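November, workshop notebook, second page on the walnut ink

Picking up where I stopped last night because the big jar has finally settled and I am very happy with it.

Batch numbers so far, for whoever opens this later: the first was hulls in rainwater, simmered most of a day. The second was hulls in tap water with a rusty bracket thrown in. The third is the one I care about, hulls that had gone completely black and slimy in the bucket behind the shed, tap water, no iron, left to sit before any heat at all. I called it Fatness on the label because of how it pours, and now everybody calls it that, so Fatness it stays.

Fatness is gorgeous! Deep warm brown, almost no red in it, and it goes down on paper with a little shine while wet that disappears as it dries. I tried it with the dip pen first (the stiff nib, then the soft one) and then with a brush. The stiff nib railroads on fast downstrokes, same as with batch one. The soft nib hardly ever does. With the brush it pools at the end of the stroke and leaves that dark edge I have been trying to get for two years out of bottled ink.

Papers tried:

Harketti sketch, the cream one. Feathers badly. Hairs coming off every stroke, worse across the grain. Fine for brush washes if you don't mind a bit of cockle.

Wynne cotton, smooth side. Crisp as anything. Slight halo on the heaviest strokes.

Wynne cotton, rough side. Skips with the pen, lovely with the brush.

Cheap copier paper. Bled straight through, and I mean through to the sheet underneath. Don't.

Gum arabic is next. I dissolved 8 grams in a little warm water, strained it, and added it to a half jar of Fatness in three goes with a test line after each. First addition, no difference I could see. Second addition, feathering on the Harketti noticeably down. Third addition, the ink got sticky on the nib and I had to wipe it after every word. So the second addition is the place to be, and I need to write down the actual amount next time, because "three goes" is no use to anyone. My guess is that two of them together were a bit over 5 grams. Guess only!

Clove oil: 3 drops in the big jar against mold. Batch one grew a gray skin with none in it. The whole bench smells like a ham now. I like it, opinions differ.

Filtering. Old T-shirt first, then the coffee filter, then the coffee filter again. The first filter clogged at maybe a third of the jar, so change it early instead of standing there willing it to drip. What came out of the shirt was a sort of brown mud, and I've saved it on a plate to dry. I want to grind it and see if it will make a crayon or at least a nasty sort of watercolor. If anyone finds a plate of mud on the windowsill, leave it be.

Yield after filtering was 127 ml of the strong stuff, plus a weaker second pressing that I didn't measure. The second pressing is pale tea colored and I nearly poured it out, but it layers! Two coats dry between, then a third, and you get nearly to the full color with a lot more control. I'm keeping it in the squat bottle with the green lid.

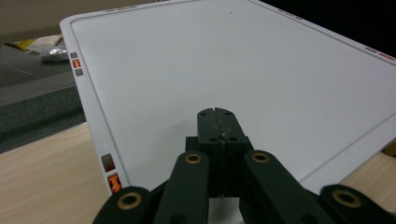

Light test. Strips of all three batches are taped to the south window, bottom half of each covered with foil. Batch two, the iron one, is already the darkest of the lot and has gone a shade darker since it was first laid down, so something is still going on in there. Iron will probably chew the paper in the long run. I don't want it in anything we sell or give away, but for practice sheets it's great fun.

The Clarkberg binders asked whether we could do enough of it for endpapers. I said maybe. A wash over a whole sheet takes much more ink than you'd think, and the hulls are almost finished for the year. There's one more tree by the lower road with a good carpet under it if the squirrels haven't been through. Gloves this time. My fingertips are still brown from the first bucket and soap does nothing, lemon does nothing, pumice takes off the skin and leaves the brown.

To do

Weigh the gum properly, small jar, one addition at a time.

Try the soft nib on the Wynne with the weak pressing.

Ask at Clarkberg how many sheets and what size before promising anything.

Grind the mud.

Buy more coffee filters, the big cone kind.

9:40 pm, added: checked the brush sample under the lamp and there are tiny gold flecks along the dark edges where it pooled. No idea what those are. Only in Fatness, none in one or two. Will look again in daylight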